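Brerska Opens Its Hand-Guided Teaching Floor to Small Warehouses

FLESTHAM, June 8, 2021 - Brerska has opened a teaching floor at its Flestham workshop where people who pack and sort for a living can show a robot arm how their job is done. They can take hold of the arm and move it through the task, or sit at a desk a few steps away and steer it by remote control. Either way, the arm records the motion and the view from its wrist camera, and those recordings become the lessons it learns from.

The floor has 8 teaching stations. The first group to use them comes from Clostano, a parts distributor that handles thousands of small, awkward items and has never found a way to automate the step where a picker moves goods from one bin to the next. Three of its pickers spent two weeks at the stations this spring and recorded 96 hours of demonstrations between them. None of them had worked with a robot before, and by the second morning they were swapping tips on wrist angles!

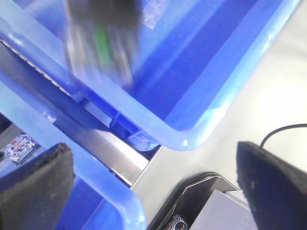
Moving an item between bins sounds like the easiest job in the building, and anyone who has done it for a full shift knows better. Packages slide. Plastic film catches the light and is easy to miss. An experienced picker adjusts for all of this without thinking, and those small adjustments are what we want the arm to pick up. When a demonstration goes wrong, we keep it and mark the spot where the person recovered, since a robot that has only seen perfect grasps has little to go on when one fails.

The two ways of teaching have turned out to suit different people and different moments. Guiding by hand is quick to learn and gives a good feel for how close the fingers are to the side of a bin. Remote control takes more practice (most people need an hour before they stop overshooting), but it keeps the teacher's own hands and sleeves out of the camera view. Many of our visitors use the first to work out an approach and the second to record it.

The software that runs the stations is called Quispe. It lets a teacher play back a demonstration right after recording it, trim the ends, throw it out or add a short note in plain words, such as "came in too steep." We added the notes at the request of the Clostano pickers, and they have become the part of the system our engineers read first.

Brerska will take bookings from other warehouses and packing shops starting in July. Visiting teams should bring their own bins and a good mix of their own stock, including the items they like least. Sessions run in blocks of 3 days, and each team takes home a copy of everything it records.

About Brerska
Brerska builds robot arms and teaching tools for sorting, packing and light assembly. Its workshop and teaching floor are in Flestham.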